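About us

Skavside is a small language school above the old ferry ticket office in Duvurport. We teach Norwegian, Swedish, Mandarin and English to adults, mostly in the evenings, and on weekday mornings we run English classes for people who have recently moved to the town. We have two classrooms, a kitchen and a landing with chairs on it where people wait for the class before theirs to finish.

How the school started

The school was opened by Åsmund Kvam, who came to Duvurport to work on the freight desk at the harbour and was asked by a colleague to teach her enough Norwegian to talk to her husband's parents. She brought her sister, and the sister brought two people from the rowing club. By the following May the lessons had outgrown Åsmund's front room and he took a lease on the upstairs floor here. The ground floor was still selling ferry tickets then, and the first students remember having to stop talking whenever the departure announcements came on.

The name comes from the farm where Åsmund's mother grew up. It has no connection with the airport, and we do get calls about lost luggage.

Swedish was added when enough people asked for it. Mandarin came later, after a run of enquiries from families with a Chinese-speaking partner or grandparent, and from a few people at the Dradthorpe works who deal with suppliers in Guangdong. It is now our second largest language after English.

What we teach

Each language is taught at four levels. We call them First, Second, Third and Open. First is for people who know nothing or next to nothing. Second assumes you can introduce yourself, ask for things and follow a slow answer. Third is where most people stay longest, and it is normal to take it twice. Open has no set book. The group and the teacher agree at the start of term what they want to read, watch or talk about.

A course is 30 hours, spread over a term. Classes begin at 6.15 in the evening or at 10 in the morning and last for two hours with a tea break. We don't set exams of our own. If you need a certificate for work or for an application, we can tell you which outside exam is suitable and help you prepare for it, but you will need to book and pay for it yourself.

We also teach one-to-one. This costs more, and for beginners we usually suggest a group first. People who already speak a language fairly well and have something particular to get ready for, such as an interview or a speech at a wedding, tend to get more from it.

How we teach

We speak the language in the room from the first lesson. Teachers will use English to sort out a misunderstanding or to explain a point of grammar that would otherwise take half the evening, and then go back. Most new students find the first two or three weeks tiring. It gets easier after that, and if it doesn't, please talk to your teacher.

Homework is short and is meant to be done in pieces over the week. We ask for ten minutes a day. There is a weekly recording to listen to and a page of writing every other week, which the teacher marks and hands back in class.

In Mandarin we teach characters from the start, but slowly. Students in First learn to recognise far more than they can write, and we think that is the right way round for adults. The tones are practised out loud in every lesson, on ordinary things people say at a shop counter or on the phone. Much of the reading practice at this level uses packaging, menus, bus tickets and notices, where a learner can often guess the meaning and then check it. 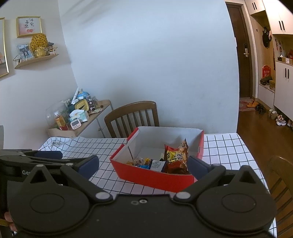

Reading came first for Ottoline, and speaking a long way behind it. She wrote to us after finishing Second: "I spent a whole term able to read the word for crispy and unable to order anything. Then my teacher made me ring a restaurant in front of the class. I was furious with her for a day. I have rung them every fortnight since, and they now correct my tones before they take the order."

We hear versions of that from many students, in all the languages. Reading runs ahead of speaking, or the other way about, and the gap closes at its own pace. Teachers plan lessons with that in mind and won't hold you back a level on account of one weak side.

The teachers

Åsmund still teaches Norwegian at all levels, and takes the Open group himself. Swedish is shared between two teachers, both native speakers, one from Skåne and one from near Umeå. Students who change from one to the other should expect to spend a week adjusting. Our Mandarin teachers trained in Chengdu and Leeds. The morning English classes are taught by a team of three, all with a recognised teaching qualification and all with several years' experience of mixed-level groups.

Teachers are paid for preparation and marking as well as for hours in the classroom. We mention this because students sometimes ask why our fees are a little higher than those of the evening classes in Dradthorpe, and it is the main reason.

The building

Our entrance is the green door on the harbour side, to the left of the shutters. There is one flight of stairs and no lift. If stairs are a problem, tell us when you enrol. We have the use of a ground-floor room at the library for 2 evenings a week and can usually move a whole group there, as long as we know before the timetable is printed.

The large classroom looks over the water and is cold until November, when the landlord turns the heating on. Bring a jumper. The small classroom is warm all year – some would say too warm – and is used mainly for one-to-one lessons and for the Open groups.

On the landing you will find the Sjögren shelves, named after the family who gave us their books when they moved back to Sweden. There are now around 400 books on them in five languages, and anyone enrolled can borrow from them. Write your name and the title in the blue notebook. Children's books are the most borrowed by a long way and the most useful in First and Second, so please return those within a month. We would be glad of more in Mandarin, particularly with pinyin.

Outside lessons

There is a conversation evening once a month in the café on Rope Lane, open to past students as well as current ones. Each language has its own table. It is free, apart from what you eat and drink, and you don't need to book. Beginners are welcome to sit and listen.

Once a year, usually in the spring, the Norwegian and Swedish groups put on a short evening of readings. The Mandarin groups hold a lunch at New Year, cooked partly by the students and partly, after the year of the dumplings, by a restaurant.

Fees and enrolment

A group course costs £210 for the term, including the course book for First and Second. In Third and Open you buy or borrow your own books. The fee can be paid in two parts, the second by the middle of term. Morning English classes are free for people who have been in the town for less than a year, and reduced after that.

New students have a short talk with a teacher before joining, in person or by phone, so that we can suggest a level. It takes a quarter of an hour and there is nothing to prepare. If the level turns out to be wrong you can change during the first three weeks without charge.

We don't take new students into a group after the third week. If you have missed the start, we will put your name down for the next term and let you know what to read in the meantime.

The office is open from 9.30 until 1, and again from 5 on evenings when there are classes. Outside those hours leave a message, slowly, with your number said twice. The line crackles when the ferry is in.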